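Home > Clubs and Classes > Two-Arm Projects

Nernus Plug-In Project Pack

Suitable for: after-school clubs, college classes, team challenges
Works with: any pair of small arms with parallel grippers and wrist cameras
Pack code: NP-56
Stock: in stock, usually sent out within 5 working days

If your club has happily stacked every block and sorted every coloured peg in the cupboard, and the older ones are starting to ask what comes next, we think you'll enjoy this one. The Nernus pack is a term's worth of work built on a job most of us have done on our knees behind a sofa: picking up a small router, finding the right cable in the heap and getting the plug into the socket. One arm holds and the other arm plugs. It sounds simple enough, and then you try it!
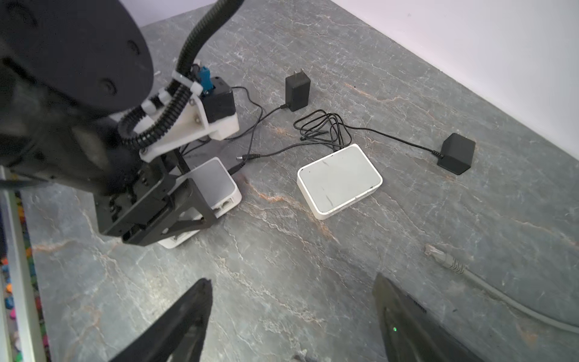

Ya-wen Kuo

I run the Mastamden robotics club, and I was asked by Warken to write a few words for this page because we had the pack through the whole of its trial (and, I confess, because I wouldn't stop sending them emails about it). We meet in a room over the library, we have 28 members on the list in a good term, and most of them had never thought about how they hold a thing while they do something to it with the other hand.

That is really what the pack teaches. A router lying flat on the table is easy to look at and awkward to plug into, so the first real decision a team makes is how the holding arm should pick it up. Get the tilt right and the ethernet ports are where the other arm can reach them. Get it wrong and the two grippers are in each other's way for the rest of the afternoon. Wai-kit Tsai, one of our older members, spent two whole sessions on nothing but the angle, drawing little arrows on the back of a register sheet, and I have to say his team had the calmest runs of anybody after that.

Then there are the cables. We began the year by laying them out very neatly, and by January we'd given that up and let the power leads lie in whatever loops they liked, which made everyone's programs much better in the long run. A black lead crossing another black lead is a lovely hard problem for a wrist camera. So is a clear plastic plug on a pale cable, especially if your table has a pattern to it, and I'd encourage you to try a patterned surface once the plain one is going well.

What's in the pack
Small white routers, for practice only
Power adapters with barrel plug leads
Ethernet cables in grey and in black
A 56-page project book with session plans and blank run sheets
Task cards, graded green to red
A cloth bag, which you will want, as the cables do not go back in the box

The arms, grippers and cameras are not included. If you're starting from nothing, do ring us before ordering and we'll talk through what you have and what you might borrow from the rest of the range.

How the sessions run
The book is divided into 5 projects, and each of them can be stretched or squeezed to suit the time you have. We like to have one person driving, one watching the camera views and one keeping the run sheet, and then everybody moves round.

1. Pick up and present. The holding arm lifts a router and turns it so that a port can be reached. Go slowly here, and write down the poses that work.

2. Choose a cable. The free arm has to find an ethernet plug and take hold of it by the boot. Let the plugs point in different directions; a team that has only ever practised with one that faces the router is in for a surprise.

3. Plug in. Bring the two arms together. With an ethernet cable already in the router in the holding arm, the second one lying free and the spare leads left where they fall, you have a proper club-night puzzle.

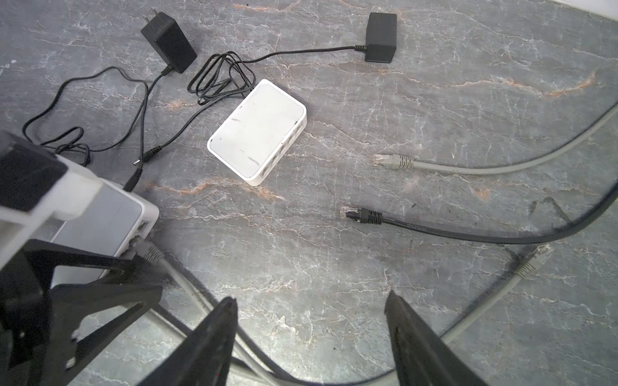 4. Power up, on the practice gear only. The barrel plug is thinner and fussier than the ethernet plug, and it goes in from a different side. Keep the adapters out of the wall socket throughout, please.

5. Tidy away. Unplug everything, set the routers down and coil the leads. Haruto Kinoshita in our younger group thinks this is the hardest of the lot and I'm inclined to agree with him.

Questions clubs have sent us

Can we use our own cables?
Yes, and do. Eckhard Voß on our Mak Road help desk suggests leads with a soft boot to start with, as they're kinder to gripper fingers.

Is there a competition sheet?
There's one at the back of the book, with scoring for a timed run and for a neat one.

Ordering for a school or college
Send your order to Cheuk-hei Chow in the schools team with your delivery address and the name of the person who'll be signing for it. Spare cables and task cards can be added to the same order.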